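Brellombridge Chamber Choir Opens Its 16th Season With a Commission From the Husteo Fund

BRELLOMBRIDGE, September 24, 2023 — The Brellombridge Chamber Choir announced its 16th concert season today, along with a new work for choir and string quartet paid for by the Husteo Fund for New Music.

The season includes four programs at Ammann Hall, which seats 765. The first pairs Renaissance motets with part songs by American composers. A winter program of carols and lullabies follows, and the new commission will be heard for the first time in the spring, when the choir is joined by the Previtz Quartet. 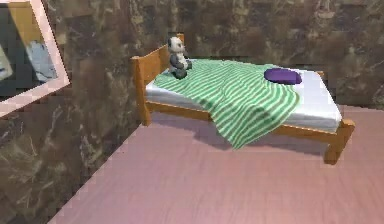
The Previtz Quartet last appeared with the choir two seasons ago, in a program of evening hymns and psalm settings. For the new work, the players will rehearse with the full choir for a week before the first performance and will lead an open workshop for high school singers and string players. There is no fee for the workshop, but students must register in advance.

Subscriptions for all four programs are on sale now at the Ammann Hall box office. Single tickets will be released at the end of September. Last season the choir sang to a combined audience of more than 1,343 — its largest to date.

Auditions for alto and bass voices remain open. Singers should prepare one short piece in any language and will be asked to read at sight.

Press tickets and scores are available from the choir office on request.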